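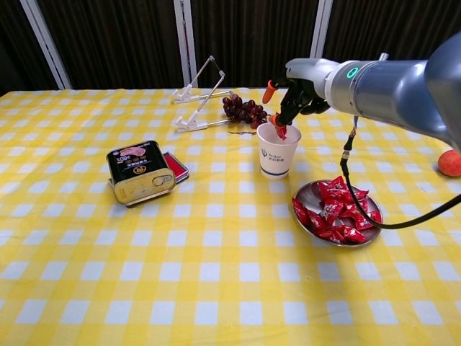 Gomisby Parish Hearing Loop Project
Progress report to the Rudance Fund
Report date: 2025-02-08

1. Summary

Work on the replacement loop in the main hall is complete and the system has been in use since the handover test. The side room loop is behind programme. Spending remains within the approved budget, and no change to the total award is requested.

2. Work completed

The old perimeter cable was lifted and found to be broken in two places under the stage steps. It has been replaced with flat copper tape laid in a figure-of-eight pattern, which reduces spill into the kitchen and the upstairs office. The new amplifier is mounted in the locked cupboard beside the stage.

Field strength was measured at 20 seated positions and 12 standing positions. All met the target level except one seat against the north radiator, where the reading was low. The signage plan marks this seat as unsuitable for loop users. Background hum was acceptable with the lighting dimmers off and marginal with them at half power. The dimmers are due for replacement under a separate budget.

3. Work outstanding

The side room floor contains more steel mesh than the 1980s drawings show, and the first test gave a weak and uneven signal. Iyamu, the installer, has proposed a closer tape spacing and a second small amplifier. A revised layout is expected before the end of the month, with fitting in March.

4. Expenditure

Main hall equipment and tape: £1554
Labour to date, main hall only: £989

The side room equipment has been ordered but not invoiced. Floor repairs after the cable was lifted were paid from hall funds and are not claimed here.

5. Use and feedback

Hirers receive a one-page note on switching the system on. Two groups reported no sound in the first week – in both cases the microphone receiver had been left off. A label has been fixed to the receiver. The Drurnevura choir has asked for a direct feed from the piano microphone, and the mixer has a spare input for this.

6. Next steps

Agree the side room layout with Iyamu. Repeat the hum test once the dimmers are changed. Send the final claim with the side room test sheet attached.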